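New from Podico Books: "The Flallavside Letters" by Solène Cordier

I'm Hanna Chmielewska, I edit nonfiction at Podico, and I've been itching to tell you about this one! In September we're publishing The Flallavside Letters, Solène Cordier's account of a small-town newspaper editor who spent 20 years writing to every governor her state elected, and got answers from 5 of them.

Solène found the letters while working on something else entirely (a history of rural mail routes, which I still want her to finish). She read me one over the phone and I missed my train.

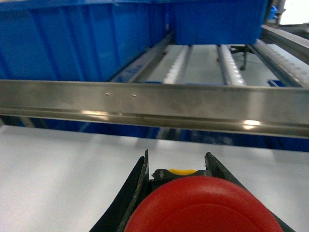 What's in the book

There are 12 chapters, each built around one exchange, plus a long introduction by Sandrine Gilbert on how local papers covered statehouse races. The letters are funny, stubborn and sometimes pretty rude – the one about the bridge tax made our copy editor, Rosine Boyer, laugh out loud at her desk.

Events and review copies

Solène will read at Willent Books at 7 p.m. on publication night, with Bernadette Carré asking the questions. We've got 200 advance copies to send out, and I'd love for reviewers and local radio folks to have them first. Write to me at the Podico press desk and tell me where you'd like yours mailed.

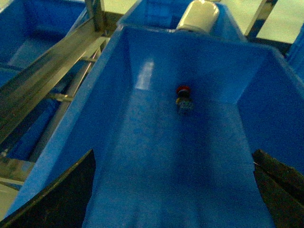

Small cylinder with a red cap, in a blue plastic bin.

Hardcover and e-book, published under our Hervieu imprint.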